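Search jobs, labs, people Go

Call for participants: gripper comparison study, household objects

February 23, 2018 — by Natalia Ponce
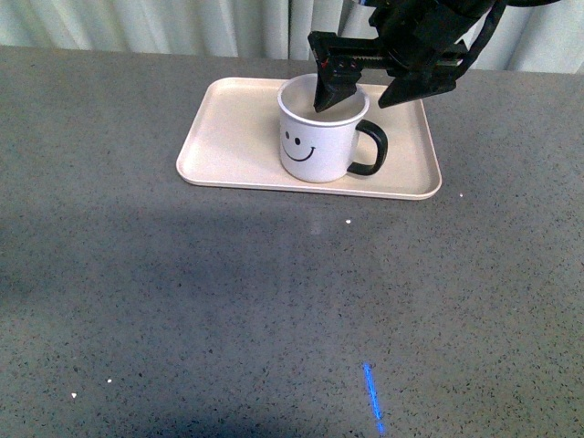
We are looking for people who want to drive a robot arm by hand controller and help us to compare two grippers. The study is run by the manipulation group at the Tshabalala workshop in Drirnberg, and it continues the trials which my colleague Haruto Amano started last October. The main question is which finger shape lets an untrained person pick up ordinary kitchen things with fewer corrections. One of the tasks is the mug with the smiley face, which must be taken by the rim, with one finger inside the mug and the other outside, and lifted from the tray without tipping. Other tasks use a spoon, a folded cloth, a small box and a bottle with a screw cap.

Who can take part

You should be 18 or older and able to sit for two hours with a short break. You need normal vision, glasses and contact lenses are fine. Both left-handed and right-handed persons are welcome, but please write it in your message, because we must mount the controller before you come. No knowledge of robots is necessary. We also have a few places for people who already have experience with teleoperation, and they will be put in a separate group.

Please do not apply if you took part in the October trials. Those participants already know the objects, and we could not use their results next to the new ones.

What you will do

You come two times, on different days. At each visit you work with one gripper only. The first one is our standard parallel gripper. The second one is called Pralunham and was made in our own workshop, with softer fingertips and a shorter stroke. Which one you get first is decided by draw.

After a practice period of 20 minutes you do the tasks in a fixed order. Haruto sits beside you, starts each attempt and puts the objects back to their positions. He will not give advice during an attempt, so please do not take it as unfriendly. We record the movement of the arm, the force at the fingers and the picture from the head camera. Your face and voice are not recorded.

At the end you fill in a short form about how tired your hand is and how well you could judge the distance to the object. This last point is important for us. In the October data we have 463 attempts, and a good part of the failed ones seems to come from wrong depth judgment more than from the gripper itself. For this reason half of the new participants will have a second camera view from the side.

Payment and travel

You receive a gift card after the second visit. If you can come only once, we pay half. Bus and train tickets inside the region are paid back when you bring the receipt.

Also open: student assistant

For the same project we search one student assistant, ten hours per week, for one semester. The work is to prepare sessions, to check the camera calibration each morning and to label the recorded attempts as success, slip, collision or time-out. We expect 1,600 attempts in total, so patience is needed. Some Python is required. Experience with arm controllers is good to have — but we can teach it.

How to apply

Write to Natalia Ponce at the workshop office, or leave your name at the front desk on Avon Street, room 2. Please tell us your age, your stronger hand, the hours when you are free and whether you have used a robot arm before. Applicants for the assistant position please add a CV of one page and a list of courses. We answer every message, usually within one week.

The consent form can be sent to you before the first visit if you wish to read it at home. You may stop at any time and ask us to delete your data.

This site uses cookies to remember your settings. Accept Read more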